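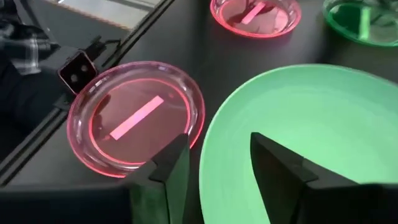 Re: Plates on dark surfaces – transparent vs. opaque

Omprakash Pant wrote:

> We have the Drevell table in black now and I would like to settle the
> plate set before March. The transparent ones look fine in the catalog,
> but on our old white table the rims went pale and people kept stacking
> the wrong sizes. Does the black top help or hurt? And is it worth
> keeping the opaque ones in the same set? Budget is 300 for everything,
> including spares.

Omprakash,

It helps at the rim and hurts at the base. Notes below, in the order you asked.

1. Rim. Transparent pink holds its color well against black. The strongest color is low on the curve, and there is a thin bright red-pink ring where the side wall meets the flat part. You can find the edge of the plate at a glance. I had expected the green to do worse than the pink, but I have not compared them under the same light, so take no conclusion from me there.

2. Base. The tabletop shows through, so the pink drops to a dull rose in the middle. Anything dark placed on it will be hard to see. A light pink strip laid across the plate stands out clearly, and that is the contrast I would aim for. If you plan to serve or sort dark items, use the opaque plates.

3. Opaque. Keep them. The large mint-green one has nothing showing through it, and it gives you one plate in the set whose color does not depend on the table. I would not buy it in every size.

4. Reflections. The Drevell top is slightly glossy and so are the transparent plates. You will get small white highlights on the curved wall and darker reflections across the base. Moving the lamp shifts them but does not remove them. My lamp is a 3,000 K Arnano. A diffuser would be the next thing to try – I have not ordered one.

5. Stacking. I can't reproduce your problem because my plates are not the same make as yours. Measure across the outside of the rim, not the base. On the Sinik list the base figure is given first, and two of their sizes share it.

On cost: my quote from Singhal came to 135 for the transparent plates and the opaque ones were priced separately. Shipping was not included. If yours is similar you should have room for spares, but ask for the opaque price in writing before you commit.

One correction to my earlier post. I said the black top needed a special cleaner. It does not – a damp cloth and then a dry one is enough. The 200 grit pad I mentioned was for the underside only. Please keep it off the top.

Could you post the rim diameters when you have them? Outside edge, in millimeters.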